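FAQ

So what is this site?
It's my film blog! I write about thrillers, horror and slow, moody dramas, mostly the small ones that play two festivals and then vanish. I've put up more than 1,000 reviews so far and I still get nervous hitting publish.

Do you take requests?
Yes, please send them. I have a long list (Prekix has been on it since October, sorry) but I do get to things.

Will you spoil the ending?
Never in the main review. If I need to talk about the last act — and with Nirenitz I really, really did — it goes in a separate post with a warning up top.

Why no star ratings?
I used to give them, and then I'd spend 60 minutes arguing with myself over half a star. Just read the last paragraph if you're in a hurry.

Can I send you a screener?
Sure, as long as you're okay with me not liking it. I take notes by hand on the first watch and write it up after the second.

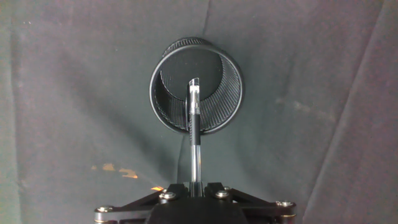

Links and captions help me a lot too, so put those in the same email if you have them.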